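[garnholm-robots] Re: Ziten open day, did anyone go?

From: Hye-jin Ji
To: garnholm-robots list
Subject: Re: Ziten open day, did anyone go?

Szymon Michalski wrote:
> I had the Ziten open day in my calendar for the whole of August and then
> my car died the night before, so I missed it. Did anyone from the list make
> it over to Crenshaw? I'd love to hear:
>
> - what the two-arm table demo was like up close
> - whether they let visitors drive it
> - what they said about the wrist cameras, as I'm about to order some and
> I keep going back and forth
> - if it's worth the trip next time, with kids
>
> Pictures very welcome!
>
> Szymon

Hi Szymon, hi all,

I went! Si-woo Yang and I drove over together and got there at 10, which was a good call, because by lunch you could hardly get near the table. Sorry about your car. I'll go through your list in order and add a bit at the end about the stuff you didn't ask for.

1. The table demo

It's smaller than I expected from the flyer. I had imagined a big cage with a yellow line on the floor, and it's really a little tabletop booth with walls on three sides and the arms on a rail along the front. And the wallpaper! Pink damask with cream urns on it, like my grandmother's hallway. Si-woo loved it. I asked why and the guy just said they change the look of the booths a lot so the arms don't get used to one background. They have another booth done up as a garden shed, but that one was switched off for the day.

The job is mugs and coasters. The mugs start out on a tray, the coasters are lined up at the back, and the arms are supposed to get each mug off the tray and onto a coaster. Sounds dull, I know, but I stood there through a whole batch of runs and then got back in line to see more.
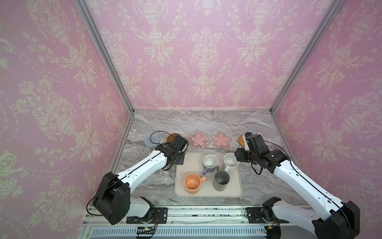
Both arms over the tray, coasters waiting along the back wall.

The thing I kept watching was how the arms share the tray. Hyun-seo Cha was running the table in the morning and she told us the collisions in the middle were the hardest part to get right, harder than the grasping. When both arms want mugs that sit side by side, one of them has to wait its turn, and for a long time they both waited. Forever! She said they used to have a stick for poking one of them, and I still can't tell if she was kidding.

Their training set for this task is 800 demonstrations, all done by hand on this same kind of setup. They threw out a few and kept 794. I asked what was wrong with the ones they dropped and she said mostly someone sneezing or answering the phone halfway through.

2. Do they let you drive it?

Yes, but you have to sign up at the desk when you come in, and I almost missed that. The slots are short and there were 17 people ahead of me on the sheet. You hold a pair of handles and the arms follow you, and there's a screen with the camera views next to it. My first try was terrible. I went for a coaster to warm up, just hovering over it, and I had no feel at all for how far down the counter was. Yi-an Ma, who was looking after the sign-ups, told me to quit looking at the arms and look only at the wrist view, and that helped a lot more than I thought it would.

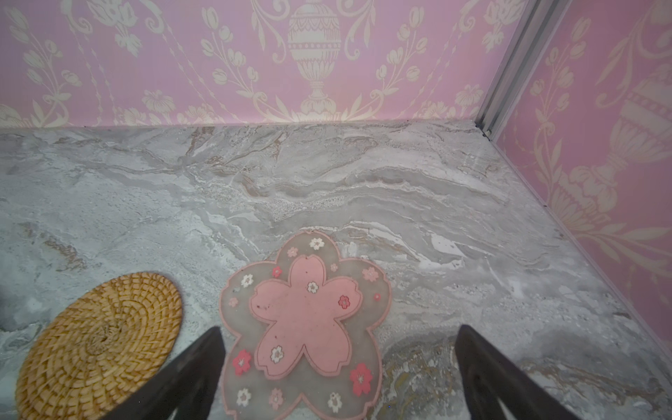 Wrist view over the cherry blossom coaster. The woven one is off to the left.

Si-woo was way better at it than me, of course. Years of video games. He'd like it noted that he got a mug down on his first go. (Noted.)

3. Wrist cameras

OK, this is the part you care about, so I took notes. They're small color cameras, one per wrist, so 2 in all, plus a fixed one that sees the whole table. Hyun-seo's main advice was to mount them so that the fingertips always show at the bottom of the view. If you can't see the tips, you can't judge the last bit before contact, and she thinks the same goes for the policy.

Her second piece of advice was to look at your worst views before you order anything. Shiny marble pattern on the counter, glossy mugs, lamps overhead, so you get glare in places you never thought of. And up close to a mug you often only get part of it, maybe the handle and one side, and everything has to be worked out from that. She pulled up a few of those on the screen for us, and I asked for one to show you:

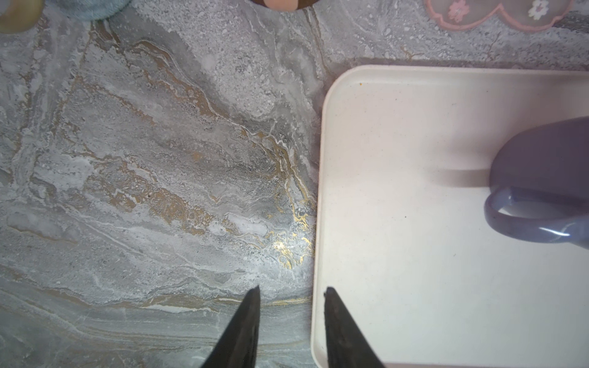
4. Worth it with kids?

I'd say yes, if they're old enough to stand in line. There was a side table with a little sorting arm that younger ones could boss around with big buttons, and that was mobbed. Food was just a coffee cart, so bring sandwiches. Parking behind the building is free but the entrance is easy to miss. If you get to the tire shop you've gone too far. (We got to the tire shop. Twice.)

Other stuff

There was a short talk at 2:30 from somebody at Fetmont about cable routing. I only caught the end, but if anybody was there from the beginning please write it up, because I've snapped two wrist cables since spring and I'm sick of it.

Also, Yi-an said they'd be happy to have a small group from this list come by on a regular working afternoon, when it's quieter and you can get more time on the handles. I said I'd ask who's interested. Reply to me off list so we don't flood everyone, and tell me if you can give someone a lift. Szymon, I'm putting you down already, and you can ride with us if the car's still dead.

Hye-jin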